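Course handout, unit 2: How a partner hospital is paid for and run
Prepared by Irena Jakubowski
3 min read

Last time we spoke about why foreign foundations open hospitals together with a government. Today we look at the agreement between the partners. Please read it with the Branari case next to you.

The Branari Mother and Child Hospital has 50 beds and a staff of 210. It has three partners. The ministry gives the land and the license. The Trasard Foundation pays for the building and the equipment. A medical association sends surgeons for short missions and trains the local doctors.

In the agreement, look first for who carries the yearly loss. Almost every hospital of this type has one, because many families pay only a part of the bill. In Branari the loss is covered by a patient welfare fund, which helps up to 1,000 patients in a year. 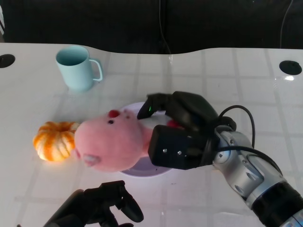
The second point is the staff. Students often write that training is "included", but they don't say who pays the salary of a nurse while she is in training. In the Branari text this is in the annex, and it is easy to miss. Wojciech Nowakowski will explain the annex in his seminar in May.

The third point is the handover. Some agreements give a year for it, others give only conditions, for example that all heads of department are local. Compare both forms and note which one the ministry can check by itself.

Terms to know: welfare fund, cost sharing, mission, handover, steering board.

For the seminar: write one page on the question who should choose the hospital director. Send it to Tobias Ridgeway before 6 p.m. on the evening before we meet.

2 comments
Share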